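February, ten past six, and the club room still smelled like soup. Concetta had the laptop on her knees. 57 tries logged. They needed 185 before the Fokport meet and Settimio kept saying 185 was nothing, 185 was a weekend.

Go, she said.

The fingers opened. Crept in.

Wide. Wide enough? She held her breath, stupid, as if the arm could feel it.
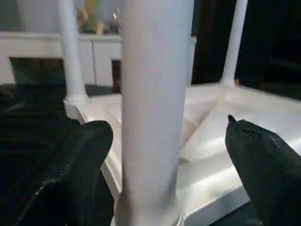

Left and right finger, either side of the thick post.

"Don't talk," said Settimio.

"I didnt."

"You were going to."

She was. She was going to say Limero had sponsors and matching jackets and a gripper that cost more than her mother's car. She was going to say the judges gave 25 points for teh grip alone and they had never once got all 25. Instead she typed 58 and waited for him to nod.

He nodded. Sort of.

Then the two-arm task, the one they'd both been putting off. White frame, black bag, both wrists up close and no room to be wrong. Settimio had written the code for the left arm, she'd written the right. They had not spoken much that week - some fight over a variable name, she could hardly remember it now.

Both arms. Same clock. Please.
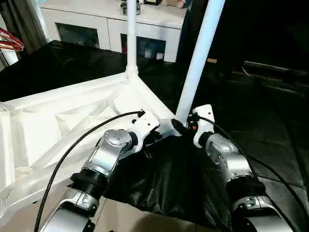
Tiziana called from the doorway that the bus was at seven and she wasn't holding it, not for them, not for any robot, and had either of them eaten?

"Five minutes," said Concetta.

"One more," said Settimio, at the same time.

Same time exactly. He looked over at her. She put her thumb on the key.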